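The Kanagaratnam arm went up on its column in July, and by then Ataahua had stopped going home for tea. The workshop at Nisatside shut at nine, but Jhun had a key and didn't mind staying.

They had been at the drawer for 17 nights. The arm could find the handle and it could pull. Closing was the trouble. It pushed too high and the front panel jammed, and Ataahua would get down on the floor and work it loose with her thumbs.

"Leave the lolly where it is," Jhun said. "Start from the can." 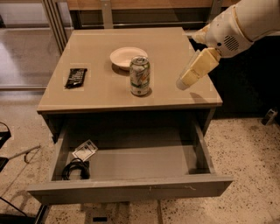
Jhun Cruzado
Writer and workshop member, Nisatside

She typed the new height and waited. The drawer stood open with the cable still coiled inside it. She had meant to put that cable away.

"Is it thinking?" Jhun asked.

"It's waiting for me."

She pressed the key. The fingers came down beside the can and stopped. On the laptop the counter read 90, then 120, then 999, the number she had given it for an error she never expected to see.

"What's that one mean?"

"It means I was lazy in March."

Jhun filled the kettle. Ataahua scrolled back through the code until she found the line, changed it, and saved the file under a new name. Then she sat on the stool with her coat on and ran it again.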